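Subject: Re: [growers-wx] soil temps at the Jemside station

Back from the shed with coffee and a fresh grudge against April.
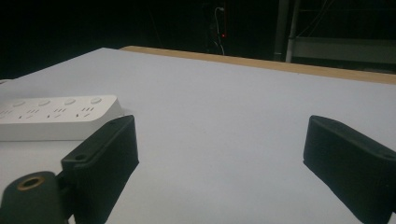
Why does the Jemside station read warmer than my own probe when we're in the same valley? Bare ground, mostly: Jemside's sensor sits under a strip of open soil on a south slope, and yours is under sod in the bottom, where the cold air goes to spend the night.

Now to the rest of the quoted message.

> I planted sweet corn by the Jemside numbers and my neighbor over
> toward Hnatiuk is telling me I'm a fool. The station page says the
> 4-inch soil temp has been over 50 for 6 days running. Do I trust it
> or not? Also, is the Kikar forecast any better than the one on the
> radio? It called for a dry week and I have a boot full of water that
> disagrees.

Your neighbor may be right about the corn and wrong about the fool part. The number on the station page is a daily average. A sunny afternoon pulls it up nicely and the seed still spends every dawn sitting in a refrigerator. Look at the hourly table (the link at the very bottom, in the smallest type they could find) and check the reading at 6 a.m. If the dawn number is in the low forties, your seed is doing a lot of thinking and very little growing.

I wouldn't replant yet. Dig up a few feet of row at the low end and squeeze what you find. Firm seed can wait out a cold spell. Mush can't. The treated stuff generally holds up better, and if you bought from the bulk bin at Juvico like I did, well, we'll both be digging.

As for Kikar, their forecast comes off a grid and the grid thinks our valley is a hill. The point it uses for you is up near the Hnatiuk road, about 1,000 feet higher than your field. So it gets the wind right, misses most of our fog, and has never once noticed a frost below the creek. Rain it does fine with two days out. After that I'd give it the same weight as my knee. The radio has the knee beat, barely, and only because it hedges on everything.

What I do, for whatever it's worth: bury a cheap probe thermometer at planting depth in the worst corner of the field, read it before breakfast, and write it on the feed calendar. When it's held at 50 for several mornings and there's no cold rain in the next couple of days, I plant. I still lost half a row of beans last year, so hold your applause.

> Last thing, does anybody have the old frost dates? The ones that used
> to be on the co-op wall?

I copied them down before the wall got painted. They're in pencil and one of the fours might be a nine. I'll type them up and send them to the list, probably after the frost they would have warned you about.

If anyone else is keeping dawn readings down in the bottom, post them. Mine are getting lonely.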